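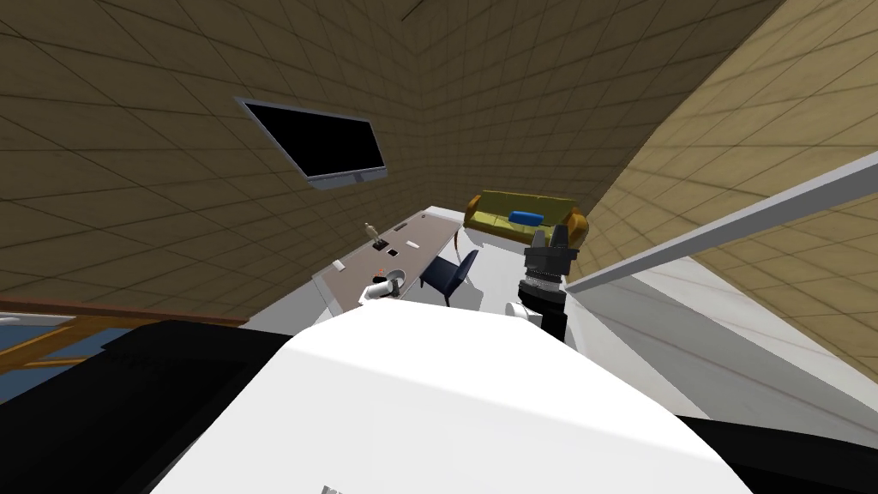

10/30/19

So the clocks have gone back and I am officially in soup mode! Every year I swear I'll try something new and every year I end up making the same leek and potato one my gran taught me (more butter than you'd think, and the green bits of the leek go in too, don't let anyone tell you otherwise).

This time I did at least change the bread. Irja Kauppinen at the Firnden bakery talked me into a rye starter back in September and I've been feeding it ever since like a very needy pet. The first 2 loaves were bricks - proper doorstops - but the last one had a lovely crust and we ate the lot before the soup had even cooled down.

I've also been digging through the old cookery books at my mum's. She has a reprint of one from 1571 and the pottage recipes are mad, all almonds and saffron and hardly a measurement in sight. I fancy having a go at one when my sister comes to stay, so if any of you have a cheap place to buy saffron, leave me a comment. The little jar in our corner shop costs more than my wellies did.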